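Forum › Work & Jobs › Automation where you work
Reading time: 2 min

**mopandbucket**
Anyone else's place gone this way? I clean at the Terside serviced flats, 168 of them, and Tunex are bringing in robots to do the room checks from January. Before it goes anywhere near us it has to learn doors, on a computer, in made-up flats. My supervisor let me have a look (I was dead curious!) and it's all handles — brass ones, lever ones, the lot.

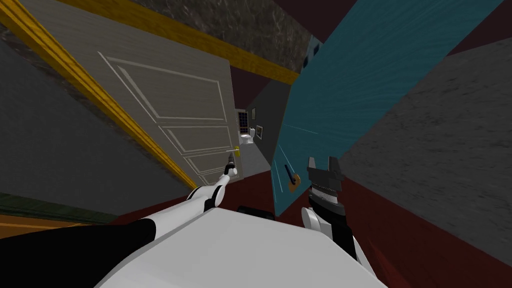 Wilum reckons doors are the worst bit of the whole job for it. Checks are a third of my shift, so what happens to those hours?

Your hours go, mopandbucket, same as ours did. We had 300 rooms and they took 10 of us off nights once the checks were automated.

**Çınar**
Not my experience at all. Ours does the checks and I get to clean properly for once, no more running up and down with a clipboard. Knees are much better for it.

**Wilum**
Depends who's writing the rota, surely? Get it in writing before January.

**mopandbucket**
Meeting's Saturday, so I'll ask. Not holding my breath — they still owe us new trolleys.

Recent in this section
Self-scan tills and staff breaks
Night shift pay after the new rota
Warehouse pickers: 100 an hour?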